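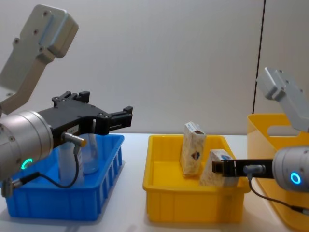 Reading time: 2 min

Figure 3. Two clear plastic bottles standing in the blue bin on the white tabletop.

3.2 Sorting containers and how bottles stand in them

The second part of the study looked at what people do with empty drinks bottles once a shared tub has been put out for them. Households in the Tanui and Buris groups were each given one shallow tub and asked to use it from the first of June in whatever way suited them. We did not tell them whether to crush the bottles or leave them whole.

Most households left them whole. A bottle put in upright takes up little of the floor of the tub but rises well above a low rim, and it tips easily when the tub is carried. The blue bin in Figure 3 is of the shallow kind, with slotted sides and a thick rim. Fagerlund and Appiah had argued in their earlier report that slotted sides would be disliked because drips could run out on to the worktop. Only the Buris group raised this, and they dealt with it by putting a folded tea towel underneath.

Labels were a larger source of disagreement. One of the bottles in Figure 3 has a white label strip down its side. Of the 12 households in the Tanui group, 11 said they would not peel a label off before putting a bottle in the tub, mainly because of the glue left on their hands. Akpalu's interviews gave the same answer.

We also asked where the tub was kept. A place on the worktop was preferred to one under the sink, even where space was short. Households that moved it under the sink tended to go back to using a carrier bag on the door handle. Storage is taken up again in Section 4.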